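3.2 Shelving and storage conditions

Samples were kept at two sites, Holtdale and Stinport, for the full length of the trial.
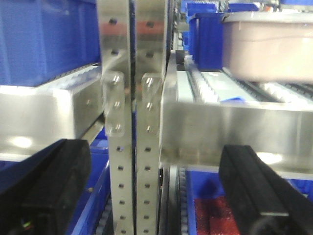 Both sites received flour from the same mill run, packed in paper sacks and sealed on the day of milling. Moisture content was measured on arrival and again at the end of each month by oven drying. Sacks were placed on open racking and moved one position each week, so that no sack stayed next to an outside wall for the whole period.

Air temperature and relative humidity were logged at three heights. At Stinport the humidity was higher at floor level than at the top of the racking, and this difference was largest in January. No such pattern was found at Holtdale, where the store is heated. Readings taken while the doors were open were removed before analysis.

Of the 94 sacks in the trial, 37 were held at Stinport. Two of these were withdrawn after the paper was torn during handling, and their results are left out of Table 4. Moisture uptake was calculated as a share of dry weight, following the method of Brandão, with the drying time extended by up to 3 hours for wholemeal samples.

Figure 3. Racking uprights with bolted brackets.

Height on the racking had a clear effect on moisture uptake at Stinport but not at Holtdale. The effect was stronger for wholemeal than for white flour. Section 3.3 deals with the change in baking quality over the same period.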